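Chapter 5
Planning and Paying for a Robot Cell

Most first budgets for a robot cell are wrong in the same direction. The buyer gets a firm price for the arms, adds a little for fitting, and finds by November that the money has gone on things that were never on the list. This chapter sets out what belongs on that list and when each item has to be paid for.

We follow one case throughout. Siu-ming Chow was asked to plan a two-arm cell for handling garments at Moltora, a laundry firm in Plikville. Her first estimate ran to 11 lines. The version that was finally approved had 21, and the arms themselves came to less than half the total. 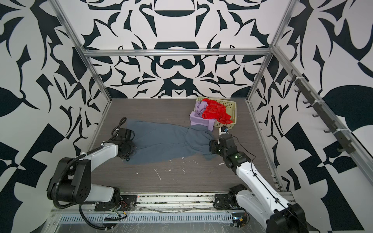
The added lines were mostly small. Frame, rails, cable trays, wrist cameras, spare grippers and a work surface each cost little, but together they took nearly a third of the budget. Staff time was the other gap. Chow had allowed 120 hours for setting up and testing with real clothes – her colleague Fadi Salameh, who kept the time sheets, thought this too low from the start.

Section 5.1 deals with the purchase price and what suppliers usually leave out of it. Section 5.2 covers fixtures, cabling and floor space. Running costs, spares and repairs are in Section 5.3, and Section 5.4 looks at whether to lease. Readers who already have a quotation to hand may wish to start with the checklist at the end of Section 5.1.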